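3.2 Shared printing and the length of the walk

The second group of measures concerns shared office equipment. Earlier work on paper use has mostly treated the printer as a fixed cost of the workplace and has looked instead at the habits of the person sending the job. Bognár's account of the Somogyi offices is an exception in that it records where each machine stood, but it gives no distances and does not separate jobs by length. We follow his classification of jobs (draft, record, form, private) and add the walking distance from the sender's seat to the output tray, measured along the floor and not in a straight line.

The study covers two sites, Skidden and Siltedmont. Both are open-plan and both moved to the Kuneo print queue before the study began, so that each job carries a time stamp, a page count and a seat code. The queue does not record whether a printed sheet was collected. Uncollected sheets were therefore gathered by hand at 18:00 on each working day in July and matched to the queue list by the header line. Sheets without a header line were left out of the analysis. Across both sites 851 jobs could be matched to a seat.

Seats were grouped into near and far, the dividing line being 42 paces from the machine. The pace count was made by one person throughout (L. Sárközi) in order to avoid differences in stride. Where a seat could be reached by more than one route, the shorter was taken, even if staff said that they normally used the other. Desks in rooms with a closing door were counted in the same way, with no allowance for the door.

Two kinds of machine were in use before the move: large floor-standing units in the corridor, and small desktop printers placed on tables within the working area. The floor-standing units were withdrawn at Siltedmont and kept at Skidden. Figure 2 shows a printer of the desktop kind.
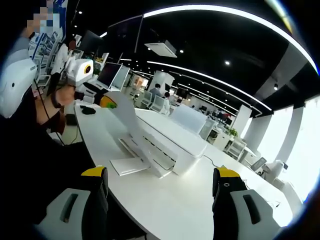
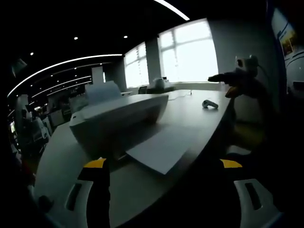
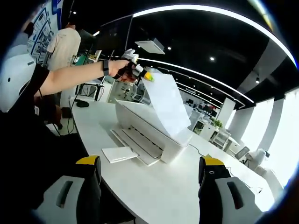

Figure 2. A white desktop printer on a table in an open-plan office.

Far seats sent fewer jobs than near seats at both sites, but the jobs they sent were longer. The two effects work against each other, and the total number of pages per seat differed little between the groups. This is in line with the view that distance leads staff to save up their printing and send it in one batch. It gives no support to the stronger claim, made in several guides to office planning, that moving a printer further away will by itself cut the amount of paper used.

Uncollected sheets followed a different pattern. At Skidden they came mainly from far seats and were mostly drafts, often an early version of a document that was sent again later the same day. At Siltedmont, near seats left as many sheets behind as far seats did, and forms made up a larger share of them. We asked staff at both sites about this in short interviews. The usual answer at Skidden was that the first copy had been forgotten once a corrected one was needed. At Siltedmont several staff described printing a form, finding that another person had already filled in the same one, and leaving theirs in the tray in case it was of use to somebody else.

Some limits of the method should be noted. The header line was switched off by default for private jobs at Siltedmont, so this class is almost certainly under-reported there. Collection at 18:00 misses sheets that were thrown away during the day by a colleague clearing the tray, a practice mentioned in the interviews at both sites but not measured. Seats were also not assigned at random: at Skidden the accounts staff, who print more records than any other group, had chosen to sit near the corridor before the study was planned. Removing them from the sample reduces the gap in job count between near and far seats but does not close it.

A further difficulty lies in the use of a single dividing line. Moving it inwards by ten paces leaves the Skidden result unchanged. The same shift at Siltedmont leaves too few near seats for a useful comparison, and we have not reported it. A continuous measure of distance would be preferable in a larger sample, and the seat-level data have been kept in a form that would allow this.

Section 3.3 applies the same job classes to two-sided printing, where the default setting was changed at one site only.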